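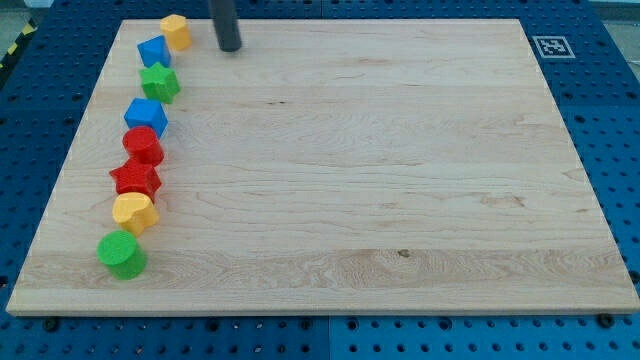 Thursday, evening

The department's visit to the Sakside automation laboratory took place today as arranged. Our party was received at the front desk at nine and issued badges, after which the host team gave a short account of the building and its rules. Visitors were asked to remain behind the marked line whenever an arm was powered, and to leave bags in the outer room.

The first hour was given to the Tiltico cell, the item on the program of greatest interest to our own training office. The cell is used for teaching new operators, and the work is kept simple for that purpose. Colored plastic blocks are set out on a maple board, and the operator must bring the tool to a chosen block without disturbing its neighbors. The blocks had been placed along the left side of the board in a curving line, with cylinders, cubes, stars and a heart among them. I had expected a straight row. The instructor explained that a curve obliges the trainee to set a fresh position for each block, where a straight row lets the trainee copy the last one and change a single number.

A printed black-and-white marker is kept on the blue platform beyond the far corner of the board. It serves as the reference point for the cell, and the morning check begins with it. I asked how often the check is repeated and was told at the start of each shift and after any change of board. Our own practice is once a week. I have made a note to raise this with the training office.

The instructor then spoke on the choice of blocks. A cylinder may be approached from any side, a cube asks for some attention to its angle, and the stars and the heart are held back until the second day of the course. The course runs for 2 days and admits 7 trainees at a time. The laboratory has put 139 people through it to date. I asked what share of them had gone on to work with arms in production, but that figure is not kept.

At eleven we moved to the upper floor for a talk on the Stoltel scheduling software. The talk was set down for 40 minutes and ran over. Much of it concerned warehouse routing and had little bearing on our work, although the section on fault logs was useful and I have asked for the slides.

Lunch was provided. The afternoon discussion dealt with costs. Ajayi, the firm that supplies our present equipment, offers a training cell of its own, and it was agreed that a quotation should be obtained from it before any decision is made. My own view is that the smaller cell seen this morning would meet our needs, provided that a room with a level floor can be found. The east storeroom is the likely candidate and will have to be measured.

The party left at half past three. Still to be done: a letter of thanks to the laboratory, the travel claim, and a request for the trainee handbook, of which only the reading copy was available today.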